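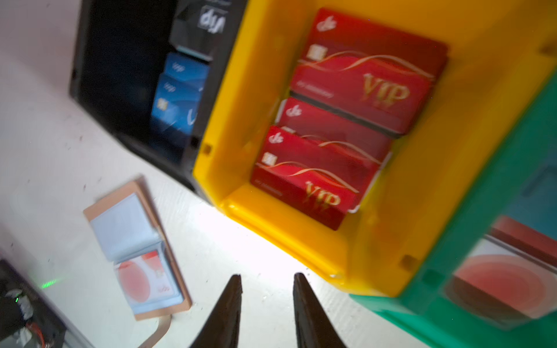
4.2. Las tarjetas de fidelización y el problema de la palabra VIP

De los 243 inventarios de cartera reunidos en Traltdale y Hakden, casi ninguno carecía de una tarjeta que proclamara la importancia de su titular. La proclamaban el rojo, el dorado, las letras grandes y, en los casos más decididos, las tres cosas juntas. Cuando preguntamos a los titulares qué ventajas les concedía aquella distinción, las respuestas fueron de una modestia ejemplar: un café en septiembre, quizá un descuento en el aparcamiento, «algo de puntos». Una informante creía que la suya había caducado con el comercio que la emitió, pero la conservaba en el mejor compartimento, delante de la bancaria.

Prosser y Bellis propusieron en la fase piloto llamar a este grupo «tarjetas aspiracionales». El término no sobrevivió a la primera reunión de codificación, en la que Dafis hizo notar que, según ese criterio, también habría que incluir el carné del gimnasio. Optamos por una categoría más sosa, «adhesión comercial», que abarca cualquier tarjeta emitida por una empresa no financiera y que el titular no necesita para identificarse, pagar ni entrar en ningún sitio.

El diseño complica la tarea. Muchas tarjetas comerciales imitan a las bancarias hasta en el chip, y los codificadores tendían a creerse la imitación. En la primera ronda, 27 piezas de adhesión comercial acabaron clasificadas como medios de pago; en la segunda, tras añadir al manual una página sobre chips dorados y lo poco que prueban, quedaron 9. La caja de Ludorent, una cadena de alquiler de juegos de mesa cuya tarjeta parece dar acceso a una cámara acorazada, concentró buena parte de los desacuerdos.

4.3. La cartera como mueble

Para el análisis tratamos la cartera como un mueble pequeño, con sus cajones buenos y su cajón de los trastos. La posición de cada tarjeta se anotó antes de retirarla, operación menos trivial de lo que suena. El cuero cede donde el dueño quiere y se resiste en todo lo demás, y una tarjeta que lleva años en su ranura no sale por cortesía. El protocolo pide sujetarla por los bordes largos y tirar en la dirección de la ranura. Las versiones anteriores del protocolo decían simplemente «extraer», verbo que Eynon interpretó con un entusiasmo del que todavía se acuerda una costura.

Distinguimos tres posiciones: alojada (dentro de una ranura), asomada (con una esquina o un canto a la vista) y suelta. La segunda resultó ser la más discutida. Hay titulares que dejan asomar la tarjeta de uso diario y titulares que dejan asomar la que no cabe, y desde fuera ambas conductas son idénticas. Registramos la posición y dejamos la intención para la entrevista.

Figura 2. Cartera de cuero color canela con costura clara a lo largo del borde superior; a su derecha, una tarjeta azul casi de canto.
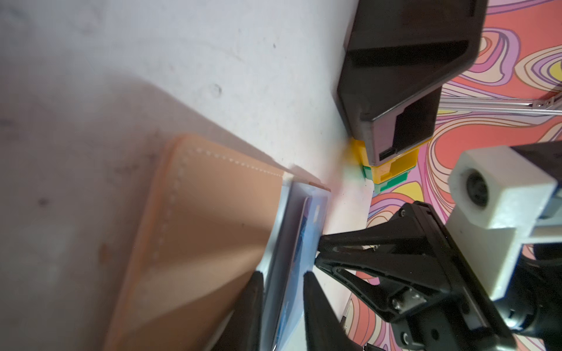

4.4. Criterios de separación

Una vez fuera, las piezas se repartieron en cajas de plástico de distinto color. El color de la caja no guarda relación con el de la tarjeta, decisión que tomamos a conciencia y que lamentamos durante toda la primera semana. La tentación de poner lo verde con lo verde es notable incluso en personas con doctorado. Morgan sugirió hacer coincidir los colores y terminar antes; se le explicó que entonces estaríamos estudiando otra cosa, y contestó que tal vez fuera más interesante. 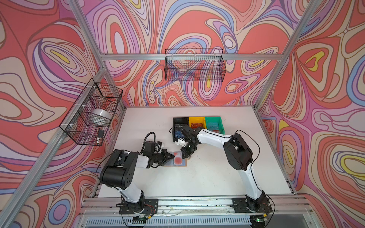 El orden de las cajas se mantuvo fijo durante la codificación, porque en el piloto bastó intercambiar dos para que los codificadores siguieran depositando las piezas donde siempre, con absoluta seguridad y en el lugar equivocado. Cada pieza dudosa se revisó en una segunda lectura, a ciegas respecto de la primera. Las discrepancias que persistían pasaron a Probert, nombre que dimos al cuaderno de casos difíciles por la papelería donde se compró. Al cierre contenía 10 entradas, seis de ellas referidas a tarjetas de biblioteca con función de monedero. Dichas tarjetas se analizan por separado en la sección 5.1.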